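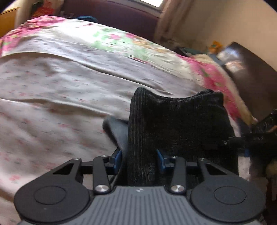

Kindska hand-held gripper with blue jaws, holding a black knitted fabric item over a bed.

Kindska Hand-Held Gripper
Supplied by Mirbridge Handling Equipment

Overview
The Kindska is a two-jaw gripper carried and guided by hand. It is supplied to organisations that record everyday handling tasks in homes, care settings and training flats, and is intended for light household goods such as clothing, bed linen and soft toys. It must not be used on people, animals, glassware or anything connected to the mains.

Conditions of use
Operators must complete the Flitari induction before first use and repeat it every November. The induction takes 30 minutes and may be taken at the Kneath depot or on the customer's own premises. A record of attendance is kept by the customer and shown to Mirbridge on request.

Work in an occupied home may begin only with the written consent of the householder. Consent should name the rooms to be entered and the kinds of item to be handled. Bedrooms are treated as private rooms under the Mirbridge code of practice – consent for a bedroom must be given separately and may be withdrawn at any time.

Before each session
Check that the pivot screws are seated and that both jaws open and close freely. Wipe the jaws with a clean, lint-free cloth. Jaws used on soiled laundry must be changed before they touch clean bedding. Remove rings and tie back long sleeves.

Handling fabric
Close the jaws on a fold of cloth and lift slowly. Knitted items should be taken across the ribbing where possible, with no more pressure than is needed to hold them. Do not pull against a snag. Open the jaws fully, free the fabric by hand and start again. Quilts and duvets may be moved at the edge only, and a second person should be present if the whole cover is to be turned back.

Operators should keep both feet on the floor and should not kneel on a bed or lean across it with the gripper extended. A session in one room should not run beyond 30 minutes without a break.

Care and inspection
Jaws are replaced in pairs, never singly. The linkage is to be inspected after every 66 sessions, or sooner if the gripper has been dropped. Do not oil the joints. Damaged units should be labelled, withdrawn from use and returned to Kneath – repairs carried out elsewhere are not accepted under the service agreement.

Ordering
Gripper, complete with one pair of jaws: order code 1917
Replacement jaws: sold in packs of 2
Delivery: from the Kneath depot, normally within two weeks
Conditions of use and consent forms: supplied in print with each order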